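Fandton Table Cover, Wipe-Clean or Woven
Sold by Sumevari Home Goods

We were not in a hurry to stock another tablecloth. Most of the ones we get sent are described as "stain-proof," and most of them hold on to coffee like it's a keepsake. The Fandton is the one we kept, with reservations.

What the maker says: repels spills, never needs ironing, stays put.

What we found: spills bead up for a while, then soak in. Get to them inside 10 minutes and you'll be fine. Red wine left overnight will leave a mark on the woven version, whatever the label says. "Never needs ironing" is a stretch. Fold lines from the package hang around through the first few washes, and a long one down the middle may need a warm iron on the back side.

"Stays put" depends on your table. On bare wood it slid. With 4 clips (not included, and we think they should be) it didn't.

Sizes run small. Measure your table and add the drop you want on each side. The Aebischer cover we also carry is heavier and hangs better, but it costs more and takes all day to dry.

Colors: several checks and two plain shades. Expect some fading if you use it outdoors. The maker promises 20 washes without color loss. We saw the blue check go dull at 13.

Care: cold wash, low heat, no bleach. Skip the Omach fabric spray they suggest buying with it. We couldn't tell treated cloth from untreated.

Returns: unwashed only, original fold, by the end of the following month. Clearance colors are final sale.
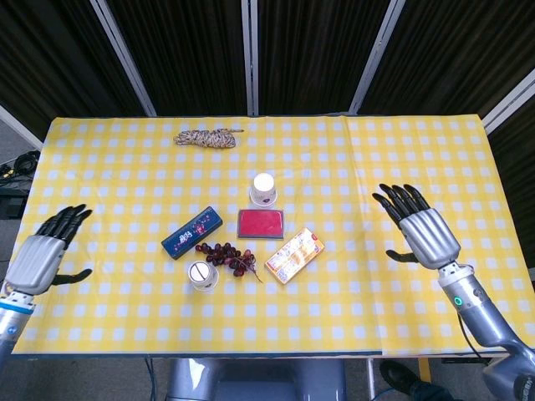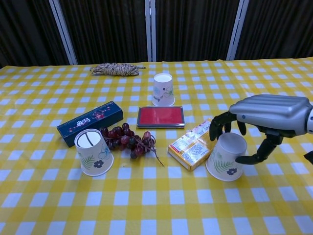

Yellow and white check, shown on a table in both photos. Rope, paper cups and other items not included.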